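Visitors wanted for our robot open day – Flustari, Hultthorpe workshop

Flustari is looking for 30 people to come through the Hultthorpe workshop in May and try out Pan, our phone sorting project. You don't need any background in robotics. We want to hear from people who have never driven an arm, as well as those who have.

What you'd be doing

You'll watch a short demonstration, then take a turn guiding a gripper over a white tabletop with phones on it. Each session runs 3 hours, with a tea break in the middle. Our staff stay beside you the whole time. 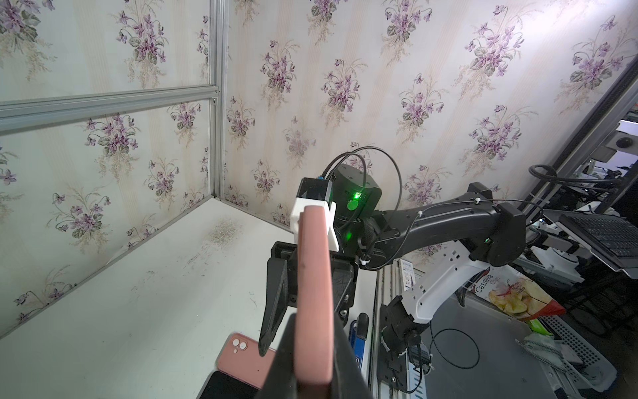

Who can apply

You must be 16 or over and able to sit or stand at a bench. If you use a wheelchair, tell us when you apply and we'll set the bench height beforehand. Please tie back long hair and leave scarves and loose jewellery at home.

We are also collecting old phones for the project. So far we have some 200 and would like to reach 1000 by the end of the year. Cases can stay on. Black ones, coloured ones, big or small – all are useful, and a dark screen is no problem. 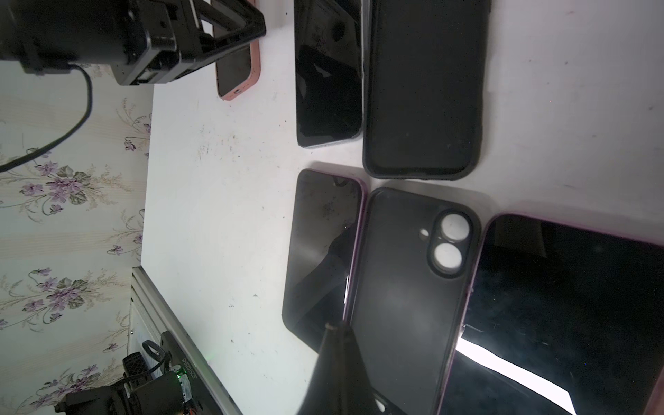
Please remove the SIM card and any memory card, and sign out of your accounts before you hand a phone over. We can't return donated phones. Anything we can't use goes to Vudau for recycling.

Payment and travel

Participants receive a gift card at the end of the session, and bus fares are refunded if you keep your ticket. Parking is free behind the building.

How to apply

Fill in the form at the Hultthorpe front desk or on the Flustari website, and choose a morning or afternoon session. Morning sessions start at 9:30 a.m. We'll reply by email either way.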